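Orilden Record 2: review after 1,421 episodes
Reviewed by Malachy Kinsella
23 Apr 2022

Orilden Record is a desktop program for collecting demonstrations in simulation. You load a kitchen, pick an arm, drive it with a handheld controller, and the program saves joint positions, gripper state and wrist camera images for each episode. I used version 2 to build a training set for a pick-and-place policy. Chepkoech Kioko did half of the driving. Everything below refers to the single-seat license on a Linux workstation.

Setup

Installation took one morning. Most of that went to matching the graphics driver to the renderer. The arm description files imported cleanly, but the joint limits on our custom wrist had to be entered by hand. The manual covers this in an appendix and gets the sign of the last joint wrong.

Controller mapping is kept in a plain text file. I set the translation gain low and left rotation at the default. Chepkoech preferred the opposite. Profiles are stored per operator, so switching seats costs nothing.

Recording

Start, stop and discard are on the controller, and this is the best part of the program. A bad attempt can be thrown away without touching the keyboard. Resets are fast. Object positions are drawn again from the ranges you set, and the random seed is written into the episode header.

Up to 500 episodes can be kept in one session file. Past that you must open a new one, and the program gives no warning before it refuses to save. I lost one good drawer episode this way. Session files merge without trouble afterward.

Labels are weak. Each episode gets one text instruction and one success flag. There is no way to mark the moment of grasp or release, so we derived both from the gripper width. It works for rigid objects. For the sponge it was off by several steps and we fixed those by hand.

Wrist camera

The wrist view is rendered at the same rate as the state log, and I found no dropped images. Mounting offset and field of view can be set freely. Lighting is flat, and textures hold up at medium range.
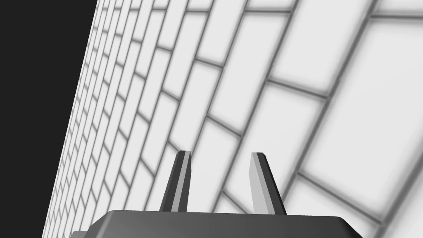
Surfaces very near the lens go soft, and anything outside the modeled room is rendered as a dark fill. I would like an option to swap that fill for a random background. As it stands, a policy could learn to use it as a cue for where the room ends. We reduced the risk by narrowing the range of start poses.

Export

Export to our training format needed a short script. A batch of 1,000 episodes converted overnight. The built-in viewer can filter by operator and success flag, but not by length, so finding stalled episodes meant sorting the files by size.

Verdict

Good recording controls, reliable logs, poor labeling. I would buy it again for rigid objects and short tasks. Anyone who needs labels at the step level should plan to write their own tool or wait for the update listed for August.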